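The robot arm that learns to tidy a desk

Have you ever wished that somebody else would clear your desk after a craft lesson? There is a kit for schools which tries to do a part of this job. It is called Kakard, and it is made by a small firm with the name Ultodis. In July we had one at our science club in Torres, and I want to tell you how it works.

What is in the box?

Kakard is a robot arm which you build yourselves. It has a heavy foot, so that it does not fall over, and 4 joints. A joint is a place where something can bend, like your elbow or your knee. At the end of the arm there is a gripper – this is the hand of the robot, but it has only two fingers. Near the gripper sits a small camera.

You need a grown-up for the building. The screws are tiny and we lost three of them on the first afternoon. The box has spare ones.

How does it know what to pick up?

The arm does not know anything when you take it out of the box. It does not know what a pencil is. You have to show it.

You hold a handle, and when you move the handle, the arm moves in the same way. So you pick up a glue stick with it and put it in a box. Then you do it again, and again. Every time, the computer keeps two things: what the camera saw and how the arm moved. The book that comes with the kit asks for 100 tries for each object. This sounds boring, but if you take turns it goes quite fast.

Later the computer looks at all these tries and searches for what is the same in them. We call this training. After it, the arm can try alone.

Why are some things difficult?

A glue stick is easy, because it is round and stands up. Scissors are much harder. They are flat, they have holes, and they can lie in many directions. Also the camera is close to the gripper, so it often sees only a piece of the thing. You would know scissors from the two loops where your fingers go. The arm must learn this too. 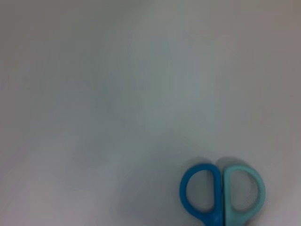
Our leader, Sebastián Zúñiga, told us to put the scissors in a new place before every try. If they always lie in the same corner, the arm learns only the corner. It is a good rule also for pencils and rulers.

Is it a good kit?

I think yes, with some patience. The arm is slow and its motors make a noise like an angry bee. The lesson program, Brondodano, is clear and has nice drawings, but the letters are too small. The price is 857 euros, so it is more for a school or a club than for a birthday.

Please keep your fingers away when the arm is moving, and learn where the red stop button is before you begin.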